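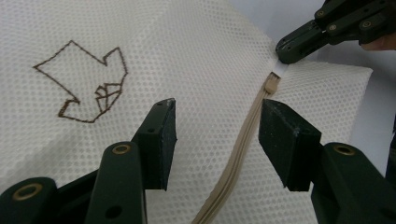
According to a reader's comment under my piece on shed locks, I was wasting everyone's time with padlocks and ought to try the Cemel property marking kit, as thieves see the sticker and walk straight past. Well, I bought one. I've had it for 11 months and I'm less sure than the reader.

The kit costs £40 from Grewal, the hardware shop on our parade, and a bit more online once postage goes on. You get a small bottle of marking fluid with a brush in the cap, a sheet of 20 warning stickers, a cheap ultraviolet torch and a card with a code on it. You dab the fluid on your belongings, let it dry, and enter the code on a register run by a firm called Rekport. If the police find your drill in the back of a van, they shine a lamp on it, read the tiny dots in the fluid, look up the code and ring you.

That is the theory, and it asks for a good deal of faith. Somebody has to recover the drill. Somebody has to think of checking it under a lamp, and to have a magnifier to hand, and then to look at the right register. I asked at our police station front desk whether found property is checked against Rekport. The answer was that it depends who is on. I don't blame them for that, but the box says "police will trace it back to you", and "will" is a strong word.

Putting the stuff on is easy enough. The brush is too wide for anything smaller than a spanner, and the fluid went stringy halfway through the job, though a minute of shaking sorted it out. On metal and hard plastic it dries clear and I can't find it without the torch. On painted surfaces it leaves a shiny patch. I did my father's lathe, bought new in 1959, and now there is a small glossy square on the green paint which annoys me every time I walk past. Do the underside.

How well does it last? The mower had a full season outdoors and the mark on the handle has gone faint. The one under the deck is still bright. The bicycle frame is fine, but the mark on the saddle has worn off completely, so I'd call that a waste of fluid. The instructions say to check the marks yearly and top them up "as needed". Mine needed it by October.

The stickers are the best part of the kit, if I'm being fair. They are thick, they haven't peeled and the wording is clear from the path. I suspect they do most of the work — if any work is being done. My shed hasn't been broken into since they went up. It hadn't been broken into before they went up either, so I can't tell you a thing from that, and I'd be wary of anyone who says they can from their own shed.

My real grumble is the register. The first year is included. After that Rekport wants a yearly fee, mentioned in small type inside the lid and nowhere on the outside. If you stop paying, your entry is marked "lapsed", and I emailed twice to ask whether the police can still see a lapsed entry. The first reply thanked me for my interest. The second sent me a link to the payment page. Cemel said it was a matter for Rekport.

For comparison I also tried the Drasine engraving pen. It's noisy, it wanders on curved surfaces and my handwriting looks like a spider's. But a postcode scratched into the body of a drill can be read by anyone in daylight, with no lamp and no subscription, and it makes the thing harder to sell on. I've used it on all the power tools. I wouldn't take it near anything I wanted to keep looking nice, so the camera and the lathe have stayed with the fluid.

Grewal will sell you a sheet of stickers separately if you ask at the counter. I'd start with those and a decent hasp, and take photos of your serial numbers while you're out there.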